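The Sivora Line

The communiqué reached the desk at 20 minutes past four in the morning. Kenji Quintanilla read it twice and marked the third paragraph, where "withdrawal" had become "repositioning" in the Uvberg text and had stayed "withdrawal" in the Setent text. Both versions carried signatures.

He was the ministry's treaty reader. His duty was to compare wording and report differences by number. The difference received the number 339, and he entered it in the register under the heading Border, Sivora, Troops.

At five the deputy minister, Palacios, telephoned from the conference hotel.

"Is it serious?"

"A withdrawn unit leaves the valley. A repositioned unit may remain in it."

"How many men?"

"The annex says 225. It applies to both texts."

Palacios covered the receiver. Quintanilla heard a door close and a trolley being pushed along a corridor.

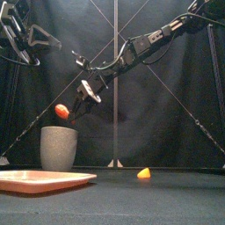 "Their foreign minister speaks at eight," Palacios said. "He will call it a withdrawal. Ours will thank him for it. Can the entry wait until noon?"

"The register is timed."

"Can the time be read in more than one way?"

Quintanilla looked at the page. The ink was dry. He had written the hour in figures, as the rules required, and the four was clear.

"No," he said.

Palacios asked him to send copy 2 by courier and to keep the first in the safe. Quintanilla folded the sheet, sealed it and signed across the flap. Then he opened the Uvberg text again at the fourth paragraph, which concerned the bridge.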